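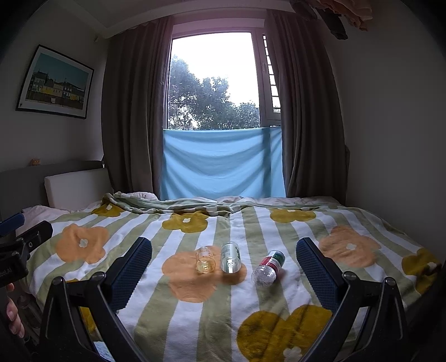
The planner at Sarkska used to wait for a perfect answer. It would look at a thing, fit a shape to it, score every possible grip and only then start to move. "It was lovely math and it was so slow," says the engineer who leads the control software there. "You could go and make tea."

Sarkska is a small team working above a bike shop in Mandolgate, and most of what they write is the layer between seeing an object and closing two fingers on it. The layer is called Nirngate, after the street where the first version was typed up in a kitchen. It takes a wrist camera view, guesses where the fingers should go, and keeps guessing all the way in.

That last part is what the engineer most wants to talk about. "We update the target 12 times a second, right up to contact. So if the first guess is a bit off, fine! The next one is better. You stop being scared of bad guesses."

Clear plastic has been the big test this year. Depth sensors tend to see straight through it, or they catch a highlight and report a surface where there isn't one. Put a small bottle on a soft, patterned blanket and the old software would often pick a printed flower as the object. "It was very sure about the flower," the engineer says. "It gave it 97 percent."

The fix came from the training side. The team now learns from hand-held gripper recordings, with people doing ordinary pickups in ordinary rooms, and the set has grown to 141 sessions. Bedrooms turned out to be the most useful – bad light, a bright window behind everything, cloth that sags when you press on it. "A lab table never pushes back like a mattress does. I love those recordings. I'd take 10 bedrooms over another month of lab time."

There is plenty still open. Nirngate handles one bottle lying by itself far better than two lying close together, where it tends to aim for the gap. A branch that plans the order of pickups before the first one is being tried now, and the engineer pulls up the log from Wednesday's run to show where it changed its mind halfway in and went for the bottle on the outside first. "Look at that, right there. I didn't write a rule for that."

The branch should be merged in June, once the replay tool stops dropping the last second of every recording.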